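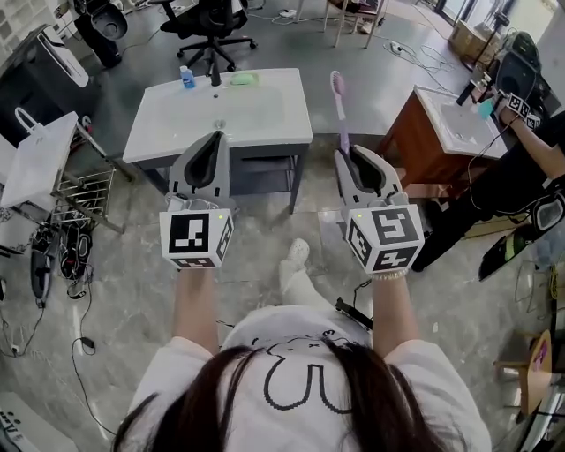 ## 3. Primeira regulagem e primeira estampa

Para a primeira estampa na prensa térmica Faltiver, eu sempre recomendo começar com pouca coisa: uma camiseta, uma cor, um desenho simples. Nada de foto colorida nem degradê (já vi muita gente desanimar na primeira tarde por causa disso!). Uma carinha em traço preto pixelado sobre camiseta branca, com os olhos em pontinhos e o contorno dando voltas, é o tipo de arte que eu escolheria, porque qualquer falha de pressão aparece na hora no traço. E já que falei nisso: cabelo comprido solto sobre os ombros e pulseira de contas no pulso ficam ótimos com a camiseta pronta, mas perto da prensa prenda um e tire a outra.

Eu escrevi esta seção depois de prensar mais de 2.000 camisetas na oficina da Quispe, então desculpe se me alongo em algum ponto. Quem tem a versão de braço giratório vai ler a mesma coisa, só muda o passo 6.

### Antes de ligar

1. Coloque a prensa numa bancada firme, na altura do quadril. Mesa dobrável não serve – você vai fazer força para baixo, e ela vai andar.
2. Deixe espaço livre atrás para a tampa abrir inteira. Cortina, papel e rolo de vinil ficam do outro lado da sala.
3. Ligue direto na tomada da parede. O modelo de bancada consome 1.000 W e não gosta de extensão fina nem de dividir benjamim com a cafeteira.
4. Passe um pano seco na placa de cima e na manta de silicone. Na prensa nova costuma vir um pozinho da embalagem.

> **Cuidado:** a placa superior continua quente um bom tempo depois de desligada, e a luz do painel apaga antes disso. Não confie na luz.

### Regulando a pressão

Faça tudo isto com a prensa fria.

5. Abra a tampa e gire o volante no sentido anti-horário até ele ficar solto.
6. Vista a camiseta na base, com a costura dos ombros para fora da manta. No braço giratório, traga a placa até o encaixe antes de baixar.
7. Feche devagar. Se fechou sem resistência nenhuma, abra, dê meia-volta no volante e tente de novo.
8. Ponha uma tira de papel em cada canto, feche e puxe. As tiras devem sair com esforço, todas parecidas. Se um canto solta fácil, veja a seção 7, sobre nivelamento.

A Dayana Valderrama, que revisou este texto comigo, prefere uma pressão bem mais leve que a minha para malha fina. Ela tem razão nas camisetas femininas de algodão penteado. Nas grossas eu continuo apertando.

### Prensando

9. Ligue, escolha a temperatura indicada no pacote do seu transfer e espere o apito. Cada fabricante tem a sua, por isso não coloquei tabela aqui.
10. Prense a camiseta vazia por oito segundos. Isso tira a umidade e os vincos, e é o passo que todo mundo pula (eu também pulava, e o vinil descolava na gola).
11. Recorte o desenho espelhado, depile as sobras e centralize na frente. Eu dobro a camiseta ao meio, marco o vinco com a unha e alinho por ele. Para adulto, deixo quatro dedos abaixo da gola.
12. Cubra com a folha de teflon e feche pelo tempo do pacote.
13. Abra, tire a folha e confira se o seu filme é de remoção quente ou fria. Se for fria, vá tomar uma água! Puxar antes da hora levanta as linhas finas, e aí não tem conserto bonito.
14. Puxe o filme bem rente ao tecido, na diagonal. Levantou uma pontinha? Baixe o filme de novo e prense mais um pouco.

> **Nota:** os filmes Ledeven em rolo saem melhor puxados da barra para a gola. Com os de folha não notei diferença.

### Se o traço saiu falhado

- **Falha sempre no mesmo lado:** pressão desigual. Refaça os passos 7 e 8.
- **Falha perto da costura:** a costura está levantando a placa. Use uma almofadinha por dentro da camiseta.
- **Marca amarelada no branco:** calor demais, quase sempre. Baixe a temperatura aos poucos e teste num retalho.
- **Pontinhos que somem na depilação:** a lâmina está entrando fundo demais ou o ponto é pequeno para o vinil. Aumente o desenho antes de mexer na lâmina.

Espere dois dias antes da primeira lavagem, sempre do avesso e em água fria. Ferro, só pelo avesso também.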